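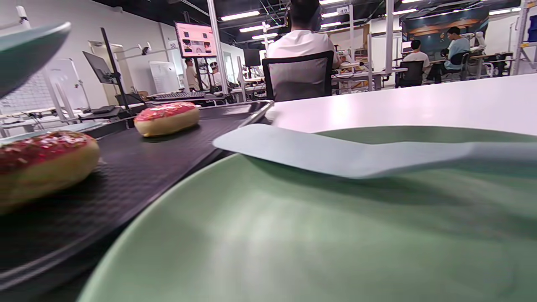

Selling donuts at a weekend market from a home kitchen, what do I need to sort out first?

Posted in Small Food Business, 24/10/2023

Clementina Carvalho

I've been making yeast donuts for family and for the school fete for a few years and I've been offered a stall at the Brurnbridge market starting in November. It runs on Saturday mornings. The organiser sent me a one-page form that asks for my "food business registration number" and a copy of my insurance, and I have neither.

I'd be doing all the frying and glazing at home the night before and early on the morning, then driving everything over. No cooking at the stall. Most of them would be plain glazed or with sprinkles, but I'd also like to do a custard filled one as that's what people ask for.

My questions are whether a normal home kitchen can be registered at all, whether the custard changes anything, and how people work out a price. I was going to charge $7 for a pair but my sister thinks that's too much. I rent, if that matters.

Armindo Salgado

Yes, a home kitchen can usually be registered. Ring your local council and ask for the environmental health officer. Do it this week, as in my area it took 17 days from putting in the form to getting the letter, and you can't trade until you have it. The fee was $66 for me but every council sets its own so don't budget on that.

They will want to know where you wash your hands, where you keep ingredients separate from the family's food, what you do about pets, and how the food travels. Mine came out and had a look. She was in the kitchen for a short time and asked me to put a lid on the bin and get a probe thermometer. A second sink was mentioned but she accepted a dishwasher plus the existing sink. Yours may not.

The custard does change things. Plain glazed donuts are generally treated as low risk and can sit out covered. Anything with dairy custard or fresh cream needs to be kept cold the whole way, including on the stall, and you'd need to show how. Some councils won't allow it from a home kitchen. I'd register for the plain ones, get a few markets done and ask about custard after that. Jam is much easier if you want something filled.

Because you rent, get the landlord's permission in writing. Also check your contents insurance, because running a business from the house can affect it. The market will want public liability, and that's a separate policy.

Label the allergens. Wheat, egg and milk for a start, and read the packet on your sprinkles and colours as well.

Belmiro Lobo

Can't help with the council stuff but $7 for 2 is fine if they're a decent size. People pay more than that for a coffee and a muffin. Bring change, the card reader at our market drops out all the time.

Clementina Carvalho

Thanks both. I rang the council this morning and they're emailing the form. She said more or less the same about custard so I'm leaving it out for now and doing jam. Still waiting to hear back from the real estate agent.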